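Forum > Cameras and Lenses > Buying, Selling and Servicing

Thread: Shutter replacement or move on? Staseletti 84mm kit

wattle_and_daub
Body is a Colari, bought used in July with the Staseletti 84mm. The shutter started sticking on me last month, mostly on the first shot after it has been sitting in the bag. Took it to the counter at Hassanpour and they quoted $114 to open it up and look, credited against the repair if I go ahead. No firm price on the repair itself. Is it worth doing, or do I put the money toward a newer body and keep the lens?

pinhole_pete
What's the shutter count? If it's low I'd repair. If it's up there you're paying to fix the first thing that goes and the next one will follow.

wattle_and_daub
1,039 according to the menu. The seller said it had hardly been used.

greyscale66
That counter in the menu resets when the main board is replaced, so I wouldn't put too much on it. Look at the paint around the strap lugs and the rubber on the grip. Those wear whatever the menu says.

pinhole_pete
It doesn't reset on the later ones. Mine had a board done and kept its number.

greyscale66
Mine was the earlier model and it went back to zero. Depends who does the work as well. Anyway, check the grip.

wattle_and_daub
Grip is a bit shiny on the finger side. Lugs have lost their colour on the left. So probably more than 1,039.

tidal_flat
Before you spend anything, try a fresh battery. A tired one will sag on the first shot and the shutter won't finish its travel. I had the same symptom for weeks and it was a third-party Nomomus battery that was past it. Put the original back in and it was fine.

wattle_and_daub
Both of mine are Nomomus. I can borrow an original from my neighbour.

Nima Ebrahimi
I used to do counter work for a repairer, not Hassanpour. $114 for an inspection is at the high end but normal if it's credited. Ask them for a ceiling in writing before you leave it. Any decent shop will ring you before going past that figure. I'd also ask whether they fit a new shutter unit or a salvaged one, and how long the warranty is on each.

pinhole_pete
Salvaged is fine if it's half the price.

Nima Ebrahimi
I disagree. You don't know its history, and the labour is the same again if it fails. I saw plenty come back.

lorikeet_lane
Bit of a side question, has anyone got the 84mm to focus properly at close range? Mine is soft in the corners until f/5.6. This one's at f/8, straight down over the kitchen counter, and I'm happy with the edges on the marble. 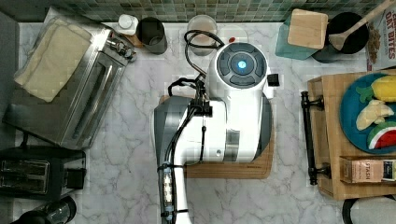

84mm at f/8, kitchen counter from directly above

greyscale66
Looks good to me. At f/4 you'll never get the corners, it's a portrait lens. Start your own thread if you want to go through settings, this one's about the shutter.

lorikeet_lane
Fair enough, will do.

wattle_and_daub
Borrowed the original battery. About 60 frames this morning from cold and it stuck once, on the second one. Better than it was but not cured. I've asked Hassanpour for a ceiling in writing.

tidal_flat
Clean the battery contacts too, pencil eraser and a dry cloth.

pinhole_pete
If the ceiling comes back over $300 I'd sell the body for parts and keep the lens.

wattle_and_daub
That's where I'm leaning. Will post the figure when they send it.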